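Will a Robot Take the Driver's Job? Ask the Driver.
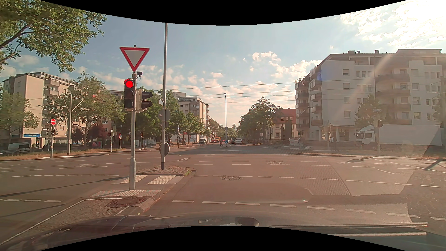 Kidus Worku drives a delivery car for a company called Altgate. Or he used to. These days the car has a computer system named Lemma that does a lot of the steering and braking, and Kidus sits behind the wheel and watches it. Altgate says this makes his day easier. Let's check that. Think about pulling up to a big crossing. There is a red light, and right above it a yield sign on the same pole. Which one counts? A person learns that when the light is working, you obey the light. Lemma had to be taught it. It also has to spot bicycle symbols painted on the road, and a person walking near the far curb, even with sun glare over the right half of the view.

Most of the time Lemma gets it right. "Most of the time" is the problem. Kidus has to be ready for the other times, and he doesn't know when they will come. Try staring at a pot of water for 20 minutes without looking away. Now imagine doing it all day - and the pot is moving.

The company's ads say the driver can "relax." Kidus laughed when I read him that. He gets a break every 2 hours, and he says he is more tired than before.

His job changed in other ways too. He fills out a report each time he grabs the wheel. Shewit Hailu, who used to plan the routes herself, now checks routes the computer picked. She thinks some of them are silly. She is allowed to change them, but she has to type in why.

Did anyone lose a job? Altgate says no. But 10 drivers left last year, and only 7 new ones were hired. You can decide what you think about that.

Next time somebody tells you a machine "does the work," ask who is watching the machine - and whether they are getting paid for it.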